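Waltden Coalition for Farm Labor Rights
Minutes of the Coordinating Council
June 15, 2022
Kallio Meeting Rooms, Waltden

Present: Tiina Pitkänen (Chair), Oskari Aaltonen (Campaigns), Kaisu Partanen (Secretary, taking minutes), Tapio Kemppainen (Member Organizations)
Joining by telephone: Ragnvald Isaksson (Waden branch)

1. Opening and agenda

The Chair called the meeting to order and confirmed that a quorum was present. Mr. Aaltonen asked that the question of campaign wording be taken before the discussion of the public forum, as the printed materials depend on it. The agenda was adopted with that change.

2. Minutes of the March meeting

The minutes of the March meeting were reviewed. Mr. Isaksson noted that under the item on transportation the minutes record the Waden branch as having agreed to hire a bus for the delegation to the county offices. The branch had agreed to obtain prices and report back. The Secretary will correct the entry. The minutes were approved as corrected.

Matters arising: The letter to the county labor office requesting publication of housing inspection results was sent as directed. An acknowledgment has been received but no reply on the substance. The Chair will write again and will send a copy to the members of the county board.

3. Purchasing campaign: report

Mr. Aaltonen presented a written report, circulated in advance, on the campaign asking public institutions to stop buying produce from Zelalano until the company signs the workers' housing and wages code. He drew attention to the following points.

The petition in Waltden has been signed by 900 residents. Collection at the market will continue through the end of the growing season. Signature sheets from the Waden branch are being kept separate and are not included in this figure.

The Waltden school district has placed the matter on the agenda of its purchasing review. District staff have asked the Coalition to provide a short statement of what the code requires and how compliance would be checked. They have said that they cannot consider material that names individual growers.

Zelalano has replied to the Coalition's second letter. The company states that housing on leased land is the responsibility of the landowner and that it has no authority to require repairs. Mr. Aaltonen reported that the Coalition's legal adviser does not share this reading of the lease terms and has offered to set out her view in writing.

Discussion followed. Mr. Kemppainen asked whether the Coalition should accept a partial commitment from the company covering wages only. He reported that two member organizations would favor this as a first step, while the farmworkers' own association is opposed to separating the two parts. Ms. Pitkänen stated her view that the Council should be guided by the association on this question. Mr. Isaksson agreed and added that the workers in Waden had raised housing before wages at every meeting he had attended there.

Moved by Mr. Isaksson, seconded by Mr. Aaltonen: That the Coalition continue to ask for signature of the full code, and that any offer from the company covering only part of it be referred to the farmworkers' association before the Council responds.

The motion carried. Mr. Kemppainen abstained and asked that the abstention be recorded.

4. Campaign wording

The Secretary reported that different versions of the campaign statement are in circulation. Some flyers call on the public to stop buying all produce from the county. This has never been the position of the Coalition and has led to complaints from growers who have already signed the code.

The Council agreed that all printed and online material must use the following statement: "We ask schools, hospitals and public offices to buy from growers who have signed the code, and to suspend purchases from those who have not." Older flyers are to be withdrawn. Mr. Kemppainen will notify the member organizations and will ask each of them to name one person responsible for checking materials before they are used.

Mr. Aaltonen asked whether translations should be reviewed at the same time. The Council agreed that they should. The Secretary will arrange for the review and will report any cost before it is incurred.

5. Public forum

Mr. Kemppainen reported on the forum held at Kallio. Attendance was 87, including speakers. The sessions on housing inspections and on the rights of workers to receive visitors were the best attended. The session on pension contributions was moved to the smaller room and ended early.

Written comments were received from 30 participants. Many asked for more time for questions, and several asked for interpretation in the afternoon as well as in the morning. One comment expressed concern that an elected official had been allowed to speak beyond the time allotted. The Chair accepted this criticism and stated that a timekeeper will be appointed for future events.

The Council discussed whether a second forum should be held in Waden. Mr. Isaksson supported the proposal in principle but cautioned that the hall in Waden is not available during harvest and that the workers most concerned would not be free to attend. He suggested a shorter evening event, with speakers drawn mainly from the farmworkers' association. It was agreed that the Waden branch will prepare a written proposal, including a budget, for the next meeting.

The Council recorded its thanks to the interpreters and to the speakers who traveled at their own expense.

6. Delegation to the county board

The county board has offered the Coalition a place on its agenda for public comment. Speakers will be allowed 20 minutes in total, to be divided as the Coalition sees fit.

It was agreed that the time will be shared between a representative of the farmworkers' association, who will speak first, and Mr. Aaltonen, who will present the request for publication of inspection results. The Chair will attend but will not speak unless questions are put to her. Speaking notes are to be sent to the Secretary in advance so that copies can be provided to the clerk of the board.

Mr. Isaksson asked that workers who attend not be photographed or identified by name in the Coalition's own reports unless they have given consent in writing. The Council agreed and directed that this apply to all events. The Secretary will prepare a one-page consent form in the languages already used for the campaign materials.

7. Finance

The Secretary presented the statement of income and expenses for the period since the previous meeting. Expenses for printing were higher than planned owing to the second run of flyers. Expenses for room rental were lower, as the charge for the large hall was reduced after the forum. Contributions have been received from all member organizations except one, which has asked for additional time.

Mr. Kemppainen asked that the travel fund be shown as a separate line in future statements. This was agreed. The statement was accepted.

8. Membership

An application for membership was received from the Waden Parents' Association. The application was in order and was accompanied by a resolution of the association's board endorsing the code. The Council approved the application unanimously. The Chair will write to welcome the association and to invite it to name a delegate.

A second application, from a local business group, was deferred. The Council wishes to know whether any of the group's members supply or buy from Zelalano, and Mr. Kemppainen will make inquiries.

9. Actions

Ms. Pitkänen: second letter to the county labor office; letter of welcome to the Waden Parents' Association.
Mr. Aaltonen: statement on the code for the school district; written opinion from the legal adviser; speaking notes for the county board.
Ms. Partanen: correction to the March minutes; review of translations; consent form; separate line for the travel fund.
Mr. Kemppainen: notice to member organizations on campaign wording; inquiries regarding the deferred application.
Mr. Isaksson: written proposal and budget for an evening event in Waden.

10. Other business

Mr. Isaksson reported that the Waden branch has changed its mailing address. The new address has been given to the Secretary and will be sent to members with these minutes.

The Chair reminded members that statements to the press on behalf of the Coalition are to be made by the Chair or by Mr. Aaltonen. Member organizations remain free to speak in their own names.

11. Next meeting and adjournment

The next meeting will be held in Waden, at a time to be set by the Secretary once the date of the county board session has been confirmed. There being no further business, the Chair adjourned the meeting.

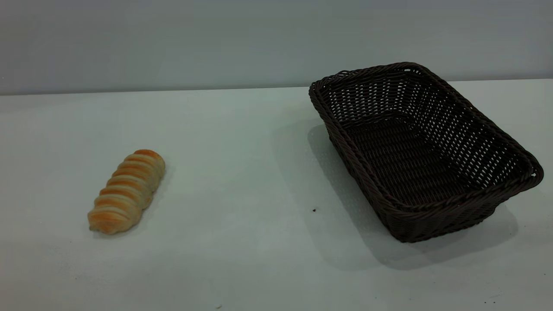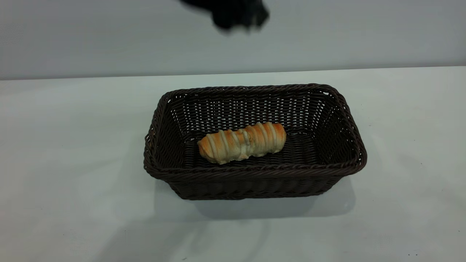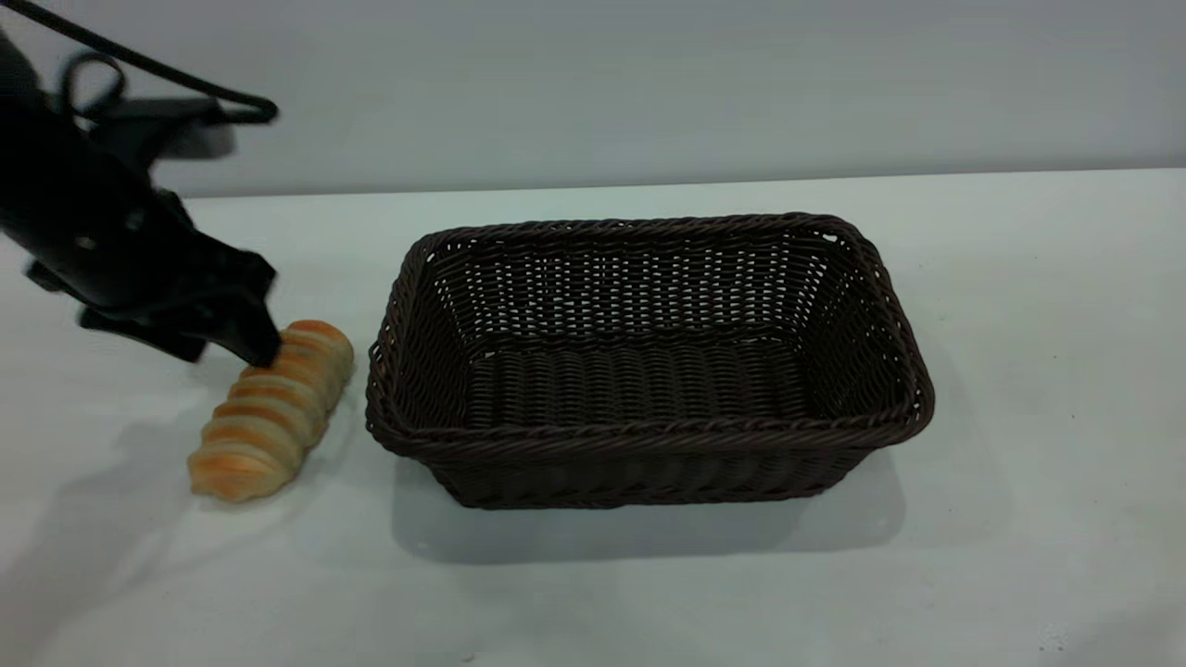
Woven basket on the table; bread roll in all three pictures.

Respectfully submitted,
Kaisu Partanen, Secretary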